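Hand-held gripper pairs: guidance for purchasers
Equipment catalogue, Samongate Shared Equipment Service

Product summary
Supplier: Alach
Supplied as: matched pair, left and right
Hire unit: one pair, with carry case and charging lead
Minimum hire period: 11 working days
Lead time for purchase: 30 working days from receipt of order
Approval route: departmental budget holder

The Alach pair is offered to departments that wish to record manual tasks for later use in robot training. It is held and operated by a person and does not require a robot arm at the recording site. Departments that intend to run the resulting programs on fixed arms should read this page together with the entry for the Plerwood bench arm, which is budgeted separately and has a longer lead time.

Two pairs are held for hire. Further pairs may be purchased through the Service at the contract price, and departments are asked not to approach the supplier directly while the present agreement is in force.
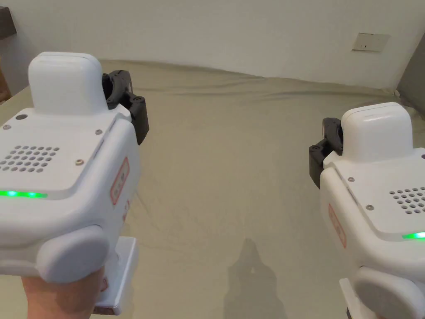
Left and right units over a bed, green light strips lit.

Planning the recording space

Applicants should state on the order form where the equipment will be used. An ordinary furnished room is acceptable, and no fixed installation is needed. The operator must be able to reach the whole of the work surface with both arms without leaning on it. Beds, tables and worktops have all been approved in past applications. Where the surface is covered with cloth, the covering should be secured so that it does not travel with the item being handled.

Lighting should be even. Rooms with strong afternoon sun should be booked for the morning, or fitted with blinds at the department's own cost. The Service does not supply lamps with this item.

Sockets should be identified before delivery. Units are charged between sessions and should not be operated while connected to the mains.

Textile work

Most applications received since March have concerned the handling of household fabrics: picking up, spreading, folding and stacking. These tasks place particular demands on the gripper fingers, and applicants should allow for them when preparing a budget.
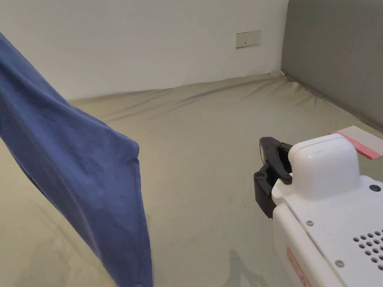

Thin cloth is harder on finger pads than rigid goods of the same weight, as the tips must close fully on every grasp. Departments planning textile work should order one spare set of pads for each pair at the outset. A spare set is charged at £115 and cannot be returned once the packet has been opened. Pads for the earlier Noonan model do not fit and should not be adapted.

The cost of the fabrics themselves is often left out of applications. Repeated handling alters the feel of a cloth, and a project of any length will need replacements of the same type and colour. These are consumables and should be entered under that heading, together with laundering.

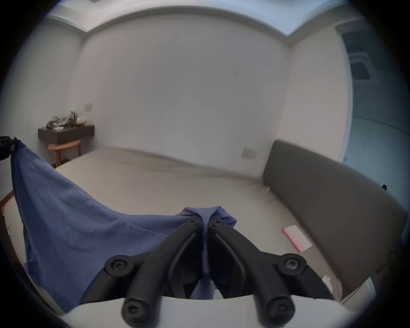
Finger tips closed on a fold of blue cloth, seen from the gripper.

Operator time

Staff time is normally the largest part of the cost. The Service recommends that each operator attend the half-day induction before the first session, and that no operator work for more than 30 minutes without a break. The weight of the units is carried by the wrists throughout, and applications that assume continuous use over a full day will be returned for amendment.

A second member of staff should be available to reset the work surface and keep the session record. If this person is shared with another project, the hours should be divided between the two budgets in the usual way.

Storage of recordings

Recordings remain the responsibility of the hiring department. Units are cleared on return, and files left on them cannot be recovered afterwards. Departments should confirm that they have sufficient storage before the hire begins and should obtain the consent of the occupier where recording takes place in a private home.

Care and return

Wipe the outer casing with a dry cloth. Do not use solvents on the labels or finger pads. Screws and joint fixings must not be adjusted by the user, and any looseness in the fingers should be reported to the equipment desk on the same day. Both units of a pair must be returned together in the case supplied. Late returns are charged at the daily rate for the full pair, including where only one unit is outstanding.

Order forms are available from the Samongate equipment desk, which is open until 4 pm. Please quote the catalogue entry "Alach pair" and the relevant budget code.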